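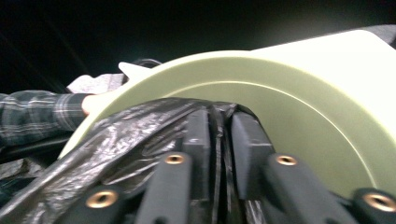

Does the tenant of a ground-floor unit have to let the association's contractor in to read a water submeter?
Under the revised rules at Branden, entry is required only when the remote reading has failed twice in a row, and the management office must give written notice first.

Branden Residents Board > Utilities > Submeter billing, March cycle
Original post and replies, oldest first

mudaliar_court_14
I would like to place a question before other residents regarding the March statement. My unit was charged for 457 gallons above the base allowance. The previous statement showed 74 gallons above it. There has been no change in the number of occupants, and the toilet and both faucets were checked by a plumber at my expense. The statement carries the letter E beside the reading. The office has not replied to my first message. Is any other household in Mudaliar Court affected?

K. Leite (Utilities Liaison)
Thank you for raising this matter. The letter E indicates an estimated reading. Estimates are prepared by Rilteo, the billing contractor, when the meter does not transmit. The estimate is based on the average of comparable units. It is corrected on the first statement that follows an actual reading, and any excess is returned as a credit.
Kátia Leite

northgate_owner
The explanation is correct as far as it goes. It does not address why a household with a long record of low use should be estimated from other people's use. The billing policy, section 4, refers to "prior consumption at the unit where available." Prior consumption was available.

K. Leite (Utilities Liaison)
Section 4 was amended when the new meters were installed. Readings from the old meters are not carried over to the new system. Households with fewer than three actual readings on a new meter are estimated by comparison.

northgate_owner
I have the amendment in front of me. It says old readings "may be" excluded. That wording leaves the choice to the office, and I would ask that the choice be explained in writing.

V. Thampi
I must respectfully differ with the previous poster. Old readings in this building were unreliable. My own former meter recorded the same figure for four statements in succession. Had Rilteo relied on it, I would have been undercharged, and the difference would have fallen on the common account. Comparison is imperfect, but it treats all new meters alike.
Venkatesh Thampi, Unit 20

mudaliar_court_14
I accept that some meters were faulty. Mine was tested before removal and passed. The test slip was signed by the installer. May a resident submit that slip and request a revised estimate?

K. Leite (Utilities Liaison)
A resident may do so. Please use the billing dispute form and attach the slip. The form must reach the office by 5:00 p.m. on the last business day before payment is due. While a dispute is open, only the base charge is payable and no late fee is applied.

prurken_lane_res
For the record, we submitted the same form from Prurken Lane last year and waited two full billing cycles for an answer. The credit, when it came, was $110. The late fee was applied in the meantime and had to be disputed separately.

V. Thampi
Was the form stamped on receipt? The fee is suspended from the date of the stamp. Forms left in the drop box are not stamped until they are opened.

prurken_lane_res
It was left in the drop box. The form itself does not mention a stamp, and I do not consider that a reasonable thing to expect residents to know.

K. Leite (Utilities Liaison)
The point is noted. I will ask that the instructions on the form be revised. Until then, residents are advised to hand the form to the front desk and keep a stamped copy.

mudaliar_court_14
The form was delivered to the desk this morning and stamped at 9:40 a.m. I will post the outcome in this thread.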